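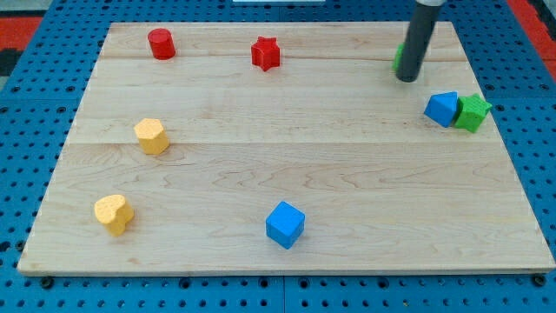

Evaluation of the Skalton tabletop pushing kit

Devadville Manipulation Laboratory, shared notebook
December 2025
Entered by: T. Perron
Reviewed by: O. Bitar

Purpose of entry

The laboratory has been asked to state whether the Skalton kit should be purchased for the two teaching benches or returned at the end of the loan period. The kit is offered as a complete package: a maple board, a set of colored blocks, a cylindrical pushing tip for the arm, and a software service that resets, logs and scores trials. The present entry records the first stage of the evaluation. A second stage is planned for February, when the Flimmont kit will be available for comparison on the same bench.

Condition on receipt

The board and blocks were received in good order. The board is made of joined planks, and the seams are visible under the bench lights. Skalton's data sheet describes the surface as continuous. Omar drew a fingernail across both seams and could feel the upper one at the right-hand end only. The position was marked in the bench log so that any effect on sliding pieces can be traced to it later.

The blocks have slightly pebbled top faces and the colors are easily told apart by eye. Color alone does not identify a piece. There is a red star and a green star, and the yellow hexagon and yellow heart are a similar shade. The service refers to each piece by color and shape together, and operators should do the same in spoken and written notes. The first bench sheet contains two lines that read only "star moved," and those lines have been struck out.

The pushing tip is a plain dark gray cylinder with a rounded end. It was fitted to the arm without modification. The adapter supplied by Hamdan was not needed and has been returned to the drawer.

Mounting

The board was set on the blue perforated bench plate with its long side toward the operator. Skalton's instructions call for the board to be located against fasteners at the front corners, and this was followed. The instructions do not give a tightening value. Hand tight was used. Omar has written to Skalton to request a figure.

The tip was then lowered to the working height given in the manual, just clear of the wood. At the rear of the board the clearance was acceptable. At the front left it was smaller than at the rear, and a paper strip placed under the tip dragged. The plate itself is suspected, as the same corner gave trouble with the earlier plywood fixture. A shim was placed under that corner of the plate and the check was repeated with a satisfactory result. The shim should stay in place until the February session.

Calibration

The supplied routine asks the operator to touch the tip to a series of points and confirm each one on the screen. It completed on the second attempt. The first attempt failed with the message "plane not found," and the manual does not list that message. Restarting the service cleared it.

After calibration the arm was sent to several named positions. Agreement was good over the middle of the board and less good toward the right edge, where the tip came to rest slightly inside the requested point. The error was consistent in direction. It is small compared with the width of a block and was left uncorrected for the first stage. If the purchase goes forward, a correction should be entered before students use the bench.

Trials

The license supplied with the loan allows 500 scored trials. Nine were set aside for practice and are excluded from the results. Each remaining trial began with the blocks spread over the board and a written instruction of the kind "push the blue cube to the yellow heart." The service then planned the motion, moved the tip, and scored the outcome from its own camera.

Observations, in the order they were noted:

1. The cube is the easiest piece to push in a straight line. When one of its vertical edges faces the direction of travel it turns first and then settles against the tip. The planner appears to allow for this. Trials beginning with the cube rotated were scored no worse than the others.

2. The star pieces catch. When the tip enters between two points, the star is carried along well and can be steered. When the tip meets the end of a point, the star spins away. The operator cannot select the contact, and the planner's choice between the two was not predictable.

3. The red cylinder rolls around the tip when pushed off center. It remained upright throughout. Long pushes from the rear of the board to the front were the least reliable in the set.

4. Pieces that are touching are treated by the service as separate objects, but it will not always separate them when told to move one. The blue triangle and the green star, when side by side near the right edge, were a recurring difficulty. In several trials both were moved together and the trial was scored as a success for the piece named. Tanner disagrees with this scoring. The instruction was to move one piece, and the second was displaced by more than its own width.

5. A piece close to the right edge gives the arm very little room to come in from the outside. The planner declines such a push with the message "no approach." This is the correct behavior and was preferred to the alternative seen with the Flimmont demonstration last year, in which the arm attempted the approach and left the piece on the floor.

6. When a piece is hidden from the service camera by the arm, the piece remains listed at its last known position with no mark to show that it is out of view. A student would have no reason to doubt the position. Skalton should be asked to add an indication on the screen.

7. Even lighting matters. With the side lamp on, the yellow pieces were confused with each other. With overhead light only, the confusion did not recur. The side lamp has been taped in the off position, with a note.

Reset function

The reset function is the part of the service that Skalton promotes most strongly, and it received particular attention. On request, the arm spreads the blocks over the board without help from the operator. The function works, and it is slow. It also tends to leave the front third of the board nearly empty, so that instructions naming the front corners are under-represented in the logs unless an operator intervenes. Omar moved pieces forward by hand between some trials. These trials are flagged in the log and should be reported separately.

Logging and ownership of records

Each trial is stored with the instruction text, the path of the tip, and the score. Records can be exported in a plain table, which opened without difficulty on the laboratory machines. The loan agreement caps storage at 2,000 records and deletes the oldest once the cap is reached. The cap applies to exported and unexported records alike. Staff are requested to export at the end of every session and to save the file to the shared folder under the name of the bench.

The agreement also permits Skalton to retain instruction text for improvement of the service. Instructions typed by students would be covered by that wording. The matter has been referred to the department office - no student is to use the service until a reply has been received.

Documentation and support

The printed manual is clear on assembly and thin on faults. Messages were sent to the support address on two occasions. The first reply was prompt and useful. The second, concerning the scoring of touching pieces, repeated a paragraph from the manual. A further message has been sent asking whether a displacement limit for unnamed pieces can be set by the customer.

Spare blocks are sold only as a full set. This should be raised with the sales contact, as a teaching bench will lose single pieces.

Provisional assessment

The hardware is suitable. The board, blocks and tip are well made, fit the existing bench plates, and need no work beyond leveling. The planning service is adequate for demonstration and for introductory exercises in written instruction. The automatic score should not be used for grading or for any published figure in its present form, for the reason given in observation 4.

Tanner would purchase the hardware alone if Skalton will quote for it. Omar prefers to wait for the Flimmont comparison, noting that the service is the larger part of the price and that a hardware-only quotation was refused to another laboratory. Both views are recorded here and no order is to be placed at present.

Open items

- Tightening value for the front fasteners (Omar, with Skalton).
- Position error toward the right edge: measure again with the shim in place.
- Rescore by hand all trials in which touching pieces were present. The rescoring sheet is in the bench folder.
- Request screen indication for pieces out of camera view.
- Reply from the department office on retention of instruction text.
- Bench plate, front left: report to the workshop. The previous report was closed without action.
- Return the practice sheets to the front of the binder. They are currently filed behind the trial sheets.

Print this entry
E-mail this entry

Recent entries
Bench plate leveling, second attempt
Notes on the Flimmont demonstration
Hamdan adapter: fit and clearance
Export format for shared trial logs
Lamp positions on the teaching benches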